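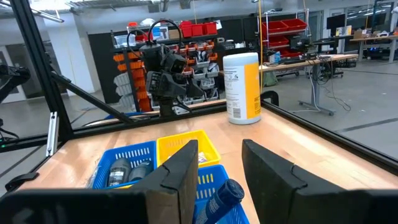
Plastic baskets on a wooden tabletop, two blue and one yellow.

Small publisher wants me to pay for my own "launch package." Normal?

Posted by Quintana, Tue 16 July

My first novel was accepted in May by a small outfit called Prundier. It's a mystery set at a county fair and it took me nine years, so you can imagine the dancing. The contract has come now, and on page 8 there's a "launch package" I'm expected to buy. For $2000 they will write a press release, list the book with the online stores, and make it "available to bookstores nationwide." I also have to purchase 20 copies at the author discount, which I'd call a modest discount.

The editor is very nice and calls the book riveting. She has also called it a memoir, twice. I've asked who does the distribution and was told they have relationships. Is this how small presses work these days, or am I about to buy my own birthday present?

Pullar

Run. A publisher pays you. If you pay them, you're a customer, and they'll find every customer riveting. My brother-in-law did one of these and he still has the books in his garage.

Bello Isah

I'll be a little kinder than Pullar, though we end up on the same road.

There are honest companies that charge authors to produce a book. They call themselves a service, they give you a price list, and you keep your rights. What you have sounds like a firm that takes your money and your rights and would like a thank-you card. Look at the rights clause before you look at anything else. If they hold the book for the full term of copyright and you're paying for the launch, you're getting the worst of both.

Now the package itself. Listing a book with the online stores is something you can do yourself in an afternoon, with a sandwich break. "Available to bookstores" usually means a store can order it if a customer walks in and asks. It doesn't mean a copy will be on a shelf. Ask them these, by email, so you have it in writing:

Which wholesaler carries your titles, and can stores return unsold copies?
Who gets the press release, by name of outlet?
Can I talk to two of your authors, chosen by me?
Will you sign the contract with page 8 taken out?

The last one is the real test. I put it to a press some years ago and the riveting stopped that same day. I placed the book elsewhere nearly a year later, for a very small advance that I spent on a very small printer.

And please get someone to tell her it's a novel.

Avitano

Depends on the publisher. Mine was fine. They did spell my name wrong on the spine but they fixed it for the second batch. Is the cover included in the 2000? Mine wasn't.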